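Fanura brings its paper-bag snack counter to Nellden

NELLDEN, December. Fanura is opening a snack counter in the front hall of the Pap building this month, and we can't wait to start filling bags! The menu is short: roasted chestnuts, sugared peanuts and a sesame brittle we have been working on since spring. Everything is sold in small kraft-paper bags, folded over at the top and easy to carry in one hand.

The hall has been decorated for the opening by the Atodent studio, with big printed backdrops of swirling night skies over the water in the manner of Van Gogh.

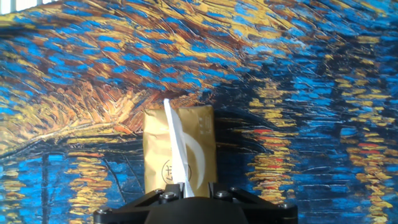
Bags come in 2 sizes, and the first 500 visitors get a small one free. We make the brittle in trays of 40 pieces, 3 trays a day, so come early if that's the one you want (it is very good with hot tea).

The counter opens at 10 a.m. and closes when the last tray is gone. Entry to the hall is free. Groups and schools can order ahead at the Fanura front desk in Nellden.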